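Ticket 112: Portion targets reset to "avoid" list after meal plan sync
Product: Grivix meal planner, family account
Reported by: Bok-nam Shin
Site: Velholm
Status: Closed
Opened: 16th April

Reported problem

I set up the family plan in January with the "add foods" mode, where the plan tells each person what to eat more of. My daughter's page had vegetables twice a day, a piece of fruit after school and beans or lentils at dinner. After the last sync her page shows a list headed "Foods to avoid" and the targets are gone. Her list has bread, cheese and bananas on it. I did not put any of those there. My own page still looks right.

I need this put back before she opens the app again. We picked this mode because she is 11 and I don't want her reading a list of banned foods.

Steps already tried by the reporter

Signed out and signed in again. No change.
Deleted the app from the tablet and installed it again. No change.
Looked at the same page in a web browser. Same list, so it is not only the tablet.
Turned "add foods" mode off and on. The switch moves but goes back to off when the page is reloaded.

Support, first reply

Thank you for the details. Because the browser shows the same thing, the change is stored on the account and reinstalling won't clear it. Please don't delete the child profile, as that also removes the food diary.

Could you send the following:
The plan template name, found under Profile, then Plan, then Details.
Whether any other service is connected to the account.
Whether the diary entries from before the sync are still there.

As a stopgap you can hide the list. Go to Profile, then Display, and untick "Show plan on home page." The diary will still work.

Reporter

Hidden, thanks. Template name on her page is Borard Reduced. Mine says Borard Standard. I have never chosen the Reduced one. The only connected service is the Avcı recipe box, which we joined so the shopping list fills itself in. Diary entries are all there as far as I can tell.

Support, second reply

The template is the cause of the list. Borard Reduced is written for adults who have been given a list of foods to cut out, and it has no "add foods" mode. That is why the switch goes back to off. It should not be offered on a profile for anyone under 18.

We checked the sync log for the account. The recipe box sent 19 recipes with a "reduced" tag, which on their side means a smaller serving size. Our import read the tag as a plan name and changed the template on the profile linked to the box. Your own profile isn't linked, so it stayed as it was.

Bread, cheese and bananas are the default entries in that template. They were not picked from your daughter's diary or weight, and they are not advice about her.

Fix applied

1. Recipe box unlinked from the child profile.
2. Template set back to Borard Standard.
3. "Add foods" mode turned on and saved.
4. Targets restored from the copy made before the sync.
5. Recipe box linked to the parent profile with template changes blocked.

Please reload the page and check the targets against what you had.
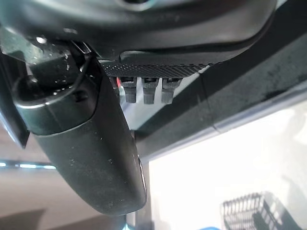
Reporter

Targets are back. Vegetables, fruit and beans are all correct. The one thing missing is the water goal, which I had as a 200 ml glass with each meal. The switch stays on after a reload now. I also ran a sync by hand and nothing moved.

Support, third reply

The water goal is kept in a separate table and was left out of the restore. We have added it by hand. It may take one more reload to appear.

The import rule has been changed so that recipe tags can't select a plan template on any profile. Reduced templates are now hidden for profiles under 18. Both changes are in place on your account.

Reporter

Water goal is showing. I have ticked "Show plan on home page" again and she has used it for 2 days with no trouble. Fine to close.

Resolution code: import rule, tag mapping
Follow-up: none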